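Teaching the arm to clear a table: quick tips

Typed between runs, sorry for the mess. Shop bench rules at Golham, updated September 10, 2020.

Start slow. Half the speed you think. The arm copies your hesitations too, so know your path before you touch the controls.

Few things on the table, spread out. Mix the shapes: one round, one upright, one floppy. Save the crowded table for later. 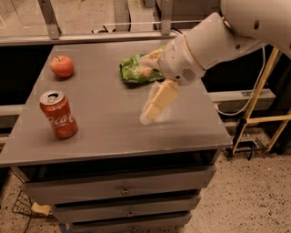 Apple, can and snack bag on the gray cabinet.

Bags are the worst. Come in low, pinch a fold, lift straight up. Don't drag it. If you miss, back off and go again, or toss the take. Dont keep poking at it.

Cans: grip the middle of the body, close gently. Apples, go around the widest part.

Check the cable has slack befor every run. Wipe the finger tips, dust makes them slip.

Move the objects a little between takes. 30 good takes per object, then swap who's driving. Seven in a row max, hands get sloppy after that.

Bad takes get deleted same day. Questions to Italo Bassi, ext. 318.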